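3.2 Surface condition of made beds

Bed making was treated in the Omach survey as a task with two stages: laying the covers and dressing the surface. The second stage is seldom described in housekeeping manuals, although it accounts for much of the variation between rooms. The survey recorded 403 beds in guest houses and student residences, of which 159 had a ribbed or otherwise textured top cover.

Textured covers pose a particular problem. The ribs give a visual line along which any pull in the cloth can be read, and a small gathered fold may disturb the surface well beyond the point where the fabric is held.

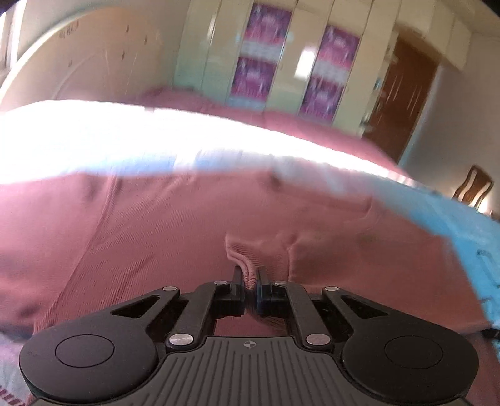

Figure 2. Pinched fold in pink bed fabric, with shallow creases radiating across the ribbed bedspread.

Creases of this type were coded separately from edge folds and from sagging at the corners. The coding sheet, adapted from the Plornitz inventory, asks the observer to note the direction of each crease and whether the layer beneath is also gathered - a point often missed when only the top cover is examined. Beds were viewed from the foot and then from one side, with 15 minutes allowed per room. Scores for the residences at Tarawneh are reported in the next section.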